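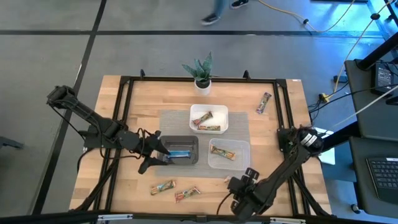 Snack bar in a tray, with company.

So I finally watched the Desura finale last night and I need to talk about it with somebody, and my sister is two episodes behind and has threatened to block me if I text her one single word. You lot will have to do.

If you missed it (how?), Desura is the family drama set in the fish cannery town, the one everybody's aunt started watching back in the spring. I came to it for the sweaters and the bad weather. I stayed for Niilo Saarinen, who plays the middle brother and who I would happily watch read out a parking ticket. He has that face where you can't tell if he's going to cry or sell you a boat.

Spoilers from here on. Last warning! Go make a sandwich and come back when you've caught up.

OK. The wedding. I knew somebody was going to walk out, because they spent that whole long shot on the side door of the church in episode 5, and no show looks at a door for that long for fun. But I had my money on the bride. I'd told everyone at work it would be the bride. When it was the grandmother who got up, picked up her purse and left without a word, I put my tea down on the arm of the couch and it went straight onto the rug. The rug is drying over the bathtub as I type this.

And then the car scene, with Niilo just sitting there with the wipers going. No music at all for what felt like a week. I rewound it and watched it again, and then one more time with the sound off, which my husband thought was a sign I needed to go to bed.

I did not love everything. The business with the missing letter was wrapped up way too fast, and I still don't understand how the harbor guy knew where to look. Did I miss a scene? I went back through the recap on the Clilletti fan page and they were arguing about it too, so at least I'm in good company. One person there has a theory that he and the grandmother were writing to each other all along. I read the whole thing while I was supposed to be folding towels and I'm sort of convinced.

Now for the other big news, the posts. On Thursday, Niilo put up a video of himself singing in his kitchen with his little dog, Wornus, under one arm. Wornus is a very old, very flat-faced creature who looks as if he's been woken up to pay a bill. Niilo is singing the Desura theme song, the dog starts to howl at the high part, and he has to stop because he's laughing so hard. The caption was just "duet partner available for hire." I have sent it to everyone I know. My dentist has it.

There were 394 comments when I first opened it, and yes, one of them was mine. I wrote "bravo Wornus" with a clapping hand and then worried for an hour that it was a weird thing to say to a stranger's dog. By bedtime it was past 400 and somebody had already made it into a ringtone.

Of course half the comments were people asking about Najafi. For anybody who hasn't been following, that's the new movie he's supposed to be doing, a heist thing set on a night train, and he's been very cagey about it. He didn't answer a single question, but he did put a heart on one that said "choo choo." Make of that what you will. I've made rather a lot of it.

If it does happen, I hope they let him be funny. He's done so much staring out at gray water these last couple of years (beautifully!) and then you see him in an interview and he's a total goofball – there's that one where he tries to guess the price of groceries and gets every one of them wrong by a mile. Give the man a silly hat and a briefcase full of diamonds. I'd buy the ticket today.

In the meantime I've got a Desura-shaped hole in my evenings until they say whether there's another season. The rumor is we'll hear in October. I've started the first season over from the beginning, and it's amazing how much the grandmother gives away with her eyebrows when you know what's coming. Watch her in the very first dinner scene, when the uncle mentions the boat. I yelled.

Tell me in the comments who you thought was going to walk out of that church, and if anybody can explain the harbor guy, please do. Just keep it vague in the first line, my sister reads these.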